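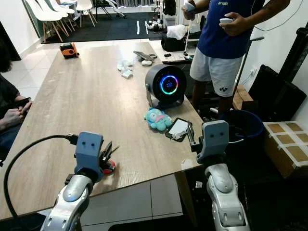
Two-arm bench at Privus, phone held in the right gripper.

To: Gripper Evaluation List
Date: 29/04/2018
Subject: Re: Finger comparison, Gruvetti and Bastetti

Members of the list,

The Bastetti group wrote:

> We have read the first report with interest. Please state whether
> the long fingers were tried on thin items as well as soft ones,
> and whether both arms ran under the same controller settings.
> Our own trials with the short fingers stopped at 266 grasps.

Both arms were run under the same settings, using the Yin controller, version 53. The operator stands at the side of the table and drives the arms with two handheld controllers. The total now stands at 394 grasps, divided between the two sets of fingers. Attempts in which the operator let go early have been left out of the total and are listed separately in the log. 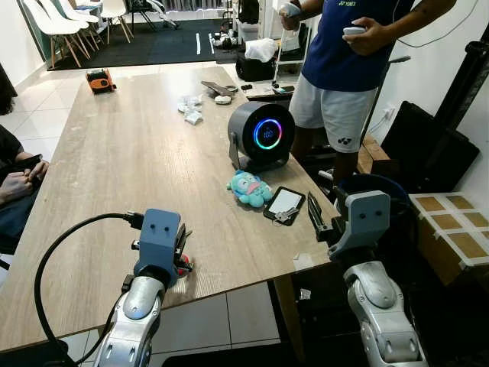
1. Thin items

The long fingers were tried on phones and keys. A phone lying flat remains the hardest case for us. The operator must bring one fingertip down at the edge of the phone, and the view from the head camera gives little help at that angle. We therefore ask that all sites record the wrist cameras too.

2. Soft items

Plush toys and crumpled plastic gave few problems with either set. The wrist view is the more useful one in judging how far the fingers should open before the arm comes down.

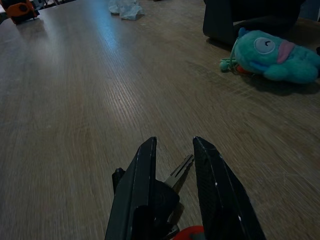 We would also ask that the opening width be logged with each attempt - the present file format has a field for it, which most sites leave blank. Our log holds 3,732 entries, and those without a width cannot be used in the comparison.

The short fingers will be returned to Gruvetti in August. Sites wishing to borrow them before then should write to this list.

Evaluation Office
Privus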